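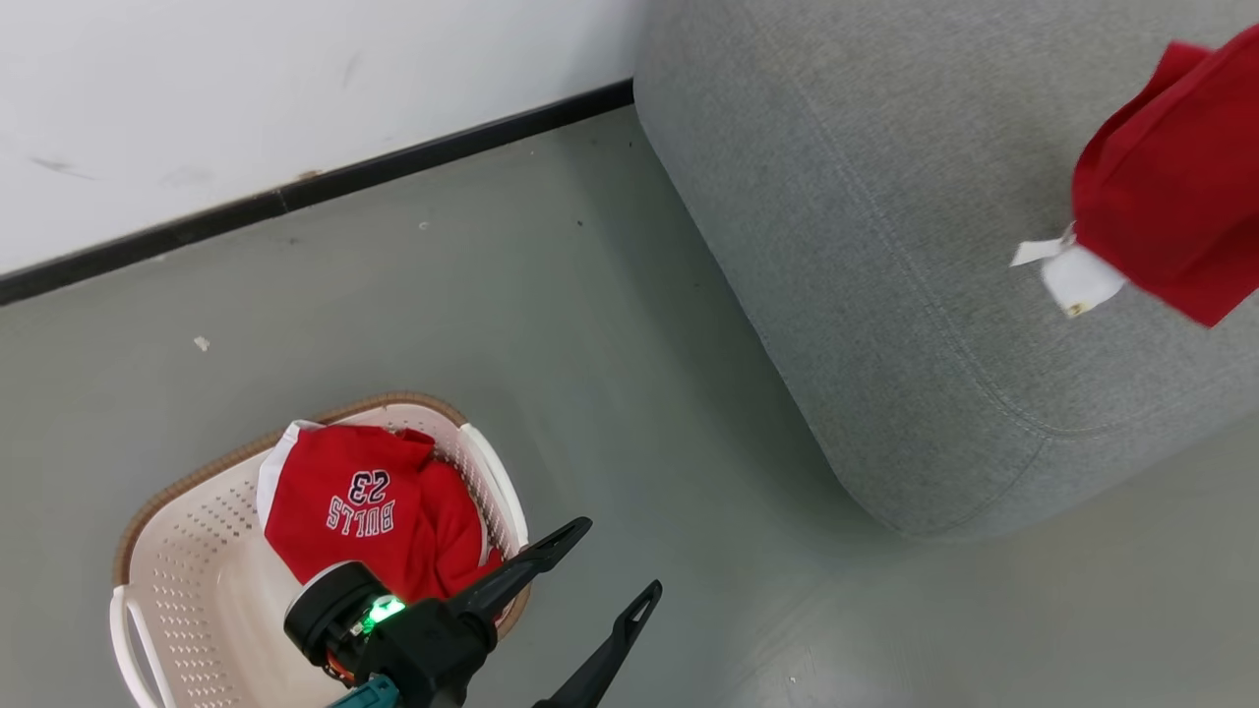

Bresard Memoir Index

Catalog records for 254 printed memoirs and letters, mostly by minor writers and stage people. One row per edition, tab-separated, UTF-8.

Columns: title, author, publisher, pages, first_line, source. The source field is either Kamitz or Bako – records found in both keep the Kamitz spelling.

Known gaps: 14 rows have no publisher, and 6 have a page count of 600 that looks like a default value. Reprints are not linked to their originals yet.

Build with the Bruson script in /tools.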